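3.2 보습제 도포 시점과 일지 기록

앞 절에서 밝힌 대로 본 연구의 관심은 제품 성분이 아니라 바르는 시점이다. 세안 직후, 물기가 남은 상태에서 바르는가. 아니면 다 마른 다음, 옷 갈아입고 머리 말리고 나서 바르는가. 소비자 안내문에는 대개 '세안 후 즉시'라고만 적혀 있고 '즉시'가 어디까지인지는 제조사마다 다르다. 참여자들이 이해하는 '즉시'도 제각각이었음(사전 면담 기준).

참여자는 25명을 모집하였고 4주 일지를 끝까지 제출한 사람은 17명이다. 탈락 사유는 대부분 기록 부담. 자극 때문에 그만둔 경우도 있었으나 시험 제품과의 관련성은 확인하지 못했다. 분석에 들어간 유효 기록은 624건. 시각이 빠진 기록, 아침과 저녁이 뒤바뀐 것으로 보이는 기록은 제외하였다. 뒤바뀐 기록을 되돌려 쓰자는 의견이 있었지만 판단 기준을 세우기 어려워 그냥 뺐다.

제품은 세안제 Prekholm과 무향 크림 Butley로 통일하였다. 평소 쓰던 토너나 세럼은 그대로 쓰게 두고 일지에 이름만 적게 함. 이 부분은 설계상 약점이다. 다만 평소 루틴을 전부 끊게 하면 초반에 당김이나 각질을 호소하는 사람이 많아지고, 그게 시점의 영향인지 제품을 바꾼 영향인지 가릴 수가 없다. 예비 조사에서 이미 겪은 문제다.

면담과 기기 측정은 Stollow의 측정실에서 진행하였다. 도착 후 바로 재지 않고 실내에서 안정 시간을 두었으며, 그동안 음료 섭취와 얼굴 만지기를 삼가도록 안내하였다. 안내문은 벽에 붙이고 구두로도 한 번 더. 그래도 만지는 사람은 만진다. 만진 경우 담당자가 기록지에 표시하고 안정 시간을 처음부터 다시 시작하였다. 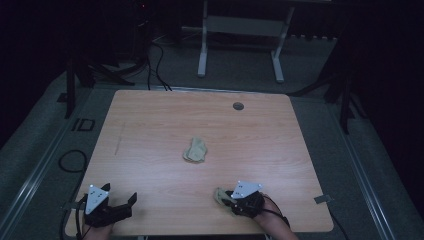

그림 3. 나뭇결 무늬 상판과 그 위에 접힌 베이지색 천.

측정 부위는 양쪽 볼과 이마. 턱은 예비 조사에서 값이 너무 튀어 뺐다. 남성 참여자의 면도 영향도 무시하기 어렵다. 각 부위는 반복 측정하여 중앙값을 사용하였고, 센서 접촉 압력은 담당자가 바뀌면 달라질 수 있으므로 가능한 한 같은 사람이 같은 참여자를 맡았다. 일정상 지키지 못한 회차가 있으며 이는 3.4절에서 다시 다룬다.

주관적 건조감은 Levchenko 문항으로 수집하였다. 원래 손 피부용으로 만들어진 문항이라 얼굴에 맞게 표현을 손보았다. '갈라진다'는 '당긴다'로, '거칠다'는 그대로. 번역은 Oğuzhan Değirmenci가 초안을 잡고 Tarmo Juška가 따로 검토하였다. 두 사람의 의견이 갈린 문항은 '편안하다' 하나였는데, 피부가 편안한 것인지 사용감이 편안한 것인지 모호하다는 지적이었다. 결국 '바른 뒤 피부가 편안하다'로 정리. 길어졌지만 면담에서 되묻는 사람이 줄었다.

일지 양식은 최대한 짧게 만들었다. 세안을 마친 시각, 크림을 바른 시각, 수건으로 닦았는지 여부, 그날의 당김 정도. 양 칸은 처음에 넣었다가 삭제하였다. '콩알만큼'이라는 안내가 사람마다 전혀 다르게 해석되었기 때문이다. 대신 튜브를 회수하여 남은 무게를 재는 방식으로 바꾸었다. 개인별 총사용량은 알 수 있으나 회당 사용량은 알 수 없다. 시점이 늦은 날에 더 많이 바르는 경향이 있는지는 따라서 본 자료로 답할 수 없음.

수건 문항은 예상보다 까다로웠다. '닦는다'와 '두드린다'를 구분해 달라는 요청이 여러 번 있었고, 세안 후 아무것도 쓰지 않고 그대로 말린다는 참여자도 있었다. 이에 2주차부터 '자연 건조' 칸을 추가하였다. 1주차 기록에는 해당 칸이 없어 수건 관련 비교에서는 1주차를 제외한다. 늦게 넣은 것은 우리 잘못이고, 표 2의 주석에도 적어 두었다.

3.3 시점 구분과 분석

시점은 '젖은 상태', '중간', '마른 상태'로 나누었다. 경계를 분 단위로 정하지 않은 이유는 욕실 환경 차이가 컸기 때문이다. 창이 있는 욕실과 없는 욕실, 환풍기를 켜는 집과 안 켜는 집. 같은 시간이 지나도 피부에 남은 물기가 다를 수밖에 없다. 그래서 일지의 시각과 참여자 본인의 판단을 함께 썼고, 둘이 심하게 어긋나면 '중간'으로 넣었다. 거친 방식이다. 민감도 분석에서는 어긋난 기록을 전부 빼고 다시 돌렸으나 방향은 바뀌지 않았다.

분석은 참여자를 임의효과로 둔 혼합모형. 기록 수가 사람마다 다르고 성실한 참여자의 기록이 많이 들어가므로 단순 평균은 쓰지 않았다. 공변량은 아침/저녁 구분, 난방 사용 여부, 토너 사용 여부다. 연령은 넣었다가 뺐다. 표본이 작아 추정이 불안정했다. 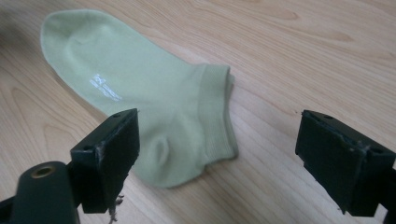
난방 여부는 참여자가 자가 보고한 값이라 정확도가 떨어진다. 바닥 난방과 온풍기를 구분하지 않은 점도 아쉽다. 온풍기를 얼굴 쪽으로 두고 잔다는 참여자가 있었는데, 이 경우 아침 당김 점수가 거의 매번 높게 나왔다. 이런 개인차는 임의효과로 일부 흡수되지만 전부는 아니다. 후속 조사에서는 침실 습도를 직접 재는 것이 맞다고 본다.

결과를 먼저 요약하면 저녁 기록에서는 '젖은 상태' 도포가 '마른 상태' 도포보다 당김 점수가 낮았다. 아침 기록에서는 차이가 뚜렷하지 않음. 아침에는 크림 위에 자외선 차단제를 덧바르는 경우가 많아 크림 단독의 영향으로 보기 어렵다. 또 아침에는 물로만 씻는 참여자가 있어 Prekholm 사용 여부 자체가 갈렸다. 세안제를 쓴 아침만 골라 보면 저녁과 비슷한 방향이지만 기록 수가 적어 표에는 싣지 않았다.

기기 측정값은 주관적 점수만큼 움직이지 않았다. 방문 시점이 낮이라 전날 저녁 도포의 영향이 이미 옅어졌을 가능성이 있고, 오는 길의 바람이나 마스크 착용도 통제하지 못했다. 측정값과 점수의 불일치는 선행 연구에서도 자주 보고되는 바, 여기서 어느 쪽이 맞다고 말하지는 않겟다. 다만 소비자가 크림을 계속 쓸지 말지 정하는 기준은 기기 값보다 당김 느낌에 가까울 것이다.

3.4 제한점

담당자 교체 문제. 앞서 언급한 대로 일부 회차에서 측정 담당자가 바뀌었고, 바뀐 회차의 볼 측정값이 다소 높게 나왔다. 압력 차이로 추정하나 확인할 방법이 없다. 해당 회차를 제외한 분석은 부록에 실었다.

참여자 편중. 모집 공고를 화장품 관심 모임에 먼저 돌린 탓에 평소 관리에 적극적인 사람이 많다. 바르는 걸 자주 잊는 사람, 애초에 크림을 싫어하는 사람은 거의 포함되지 않았다. 본 결과를 이들에게 그대로 적용하기는 어렵다.

맹검 불가. 자기가 젖은 얼굴에 바르는지 마른 얼굴에 바르는지는 당연히 본인이 안다. '젖었을 때 발라야 좋다'는 말을 이미 들어 본 참여자도 있었고, 이 믿음이 점수에 섞였을 수 있다. 종료 면담에서 물어 보았으나 답변이 너무 다양해 코딩하지 못햇다. 원자료는 요청 시 제공한다.

계절. 모집이 5월에 이루어져 겨울철 건조는 다루지 못했다. 난방 문항에 '사용'으로 답한 기록은 아침저녁으로 쌀쌀했던 초반에 몰려 있다. 겨울에 같은 양식으로 반복할 계획이며, 그때는 '자연 건조' 칸을 1주차부터 넣고 튜브 무게도 매주 회수하여 잰다.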